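Home | Notebook | Materials | Bench | Archive

Notebook: folding and laying out on tile mats
2 Feb 2020
Posted by the Guveo bench

Picked up again on the bamboo mat question from October. The Tetden mat came back from the store room yesterday and I had the morning to go over it. It was rolled tight for most of the winter and one corner still wants to lift. Left it flat overnight with two books on the corner and it is better, though not right.

Cleaned it first. Damp cloth, a little dish soap, wiped along the rows and then across them. Most of the dirt sits in the gaps between the blocks and a cloth only gets the top of it. A soft toothbrush does the rest but it is slow. Do not soak these. The Cabanatuan one was soaked last year and the cord swelled, and after it dried 6 blocks along one side had split at the holes. I restrung that side with nylon and it has held, but the nylon is slicker than the old cord and the rows slide.

Weights, for the record: Tetden mat 457 g for the small offcut, same as October, so it is not holding water. Did not weigh the full one. The kitchen scale tops out too low and the big scale is still at Prandetska.

Folding notes. On a plain sheet, a pair of trousers drags the sheet with it when you pull a leg across. On the mat the cloth slides and the mat stays put. Good for smoothing, less good for keeping a crease, because the leg creeps back while you are busy with the other one. Heavier cotton behaves better than thin cloth. What worked best was to lay the piece out fully, smooth from the waist down, wait a moment, then fold once lengthwise and only then bring the ends up. Folding on the slant to the rows makes no difference that I could find.

Thin synthetic linings catch on block edges. Ran a stocking over the whole surface to find the rough ones and sanded 26 of them with 1,000 grit. Wipe off the dust before any dark cloth goes down.

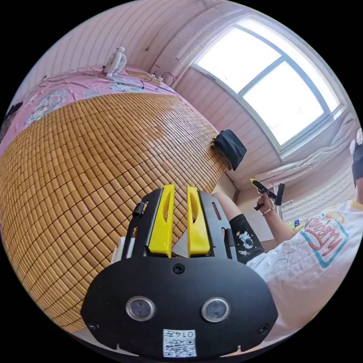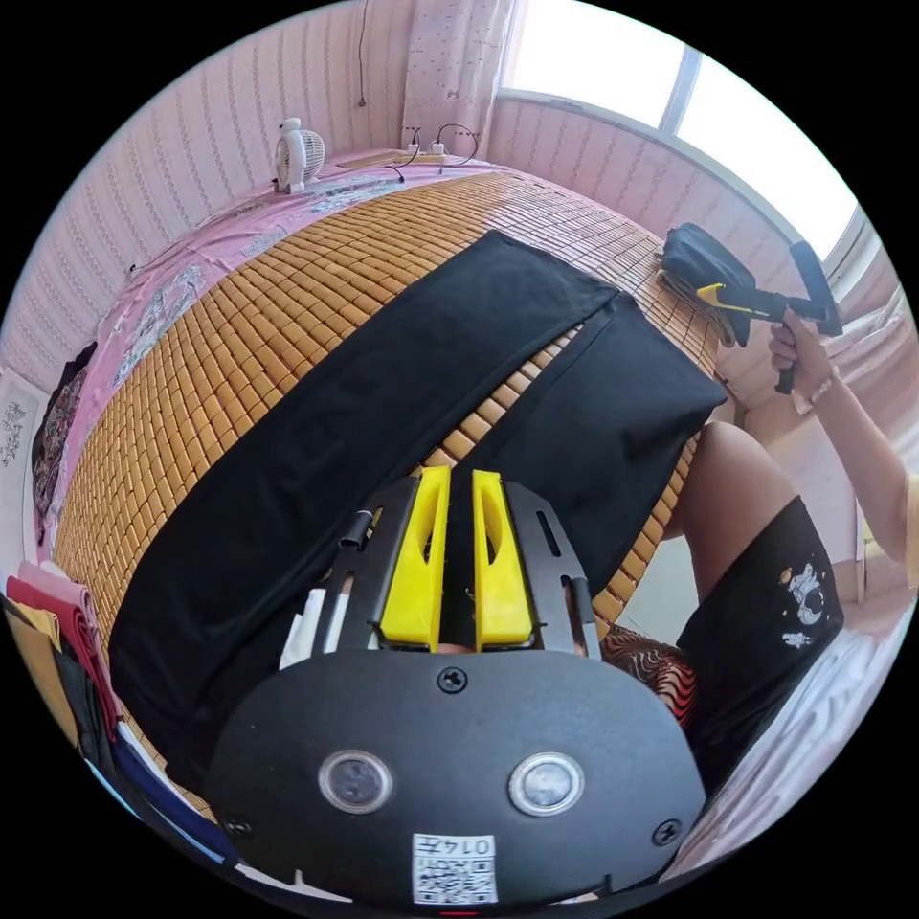
Next job is edges. Cloth that hangs past the side of the mat pulls the rest after it, slowly, and the smoothing has to be done again. Black is the worst color for judging this, as a shallow wrinkle hardly shows on it, and a big black piece spread over the tan blocks like the one here is easier to check by its outline than by its surface. Try the same folds with something pale, and try the mat turned so the long side runs with the bed. Also want a strip of felt under the lifting corner. There is some gray felt left in the drawer under the iron, if it has not gone to Prandetska with the scale.

Recent entries
Restringing the Cabanatuan mat with nylon
Soap or no soap on bamboo
Offcut weights, October
Felt, cork and rubber under a mat
Pillowcases: three folds compared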